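Selport Owners' Newsletter, August 2024

Lease renewals and the new deposit rules

Leases in the two Selport buildings come up for renewal in October. If you rent out your unit through Clelent, the renewal packet will be mailed to the address on your owner account. Please check that address now. Six packets came back last year, and two owners lost a tenant while the paperwork was being sent again.

The main change this year is the security deposit. Deposits are now held in a separate account for each unit and no longer pooled by building. Owners don't need to open anything. Ruben Bosman in the leasing office will move the existing balances and send each owner a one-page statement showing the amount and the date it was moved.

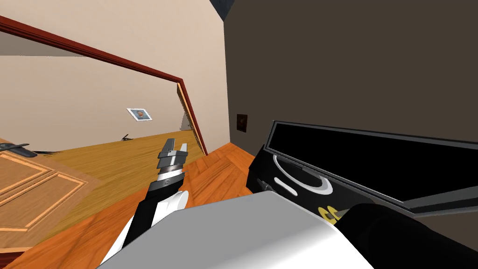

Move-out inspections are also changing. The tenant can now ask to be present, and the inspector has to leave a signed copy of the checklist in the unit. Any charge against the deposit has to be listed by room, with the cost of the repair next to it. "General wear" will not be accepted as a line item. Owners who use their own contractor should send the estimate to Luana Andrade within 20 days of move-out.

The yearly administration fee goes up by $6 to $77 per unit. It will be taken from the first rent payment after renewal. Owners who live in their units don't pay this fee.

A few owners have asked whether they can offer a lease shorter than a year. The answer is still no for the north building, where the association rules set a 12-month minimum. In the south building it is allowed with written approval. The form is at the front desk.

Questions about statements go to Ruben. For anything about inspections or repairs, ask for Luana. Parking permits are handled separately, and the current ones stay valid through the end of the lease.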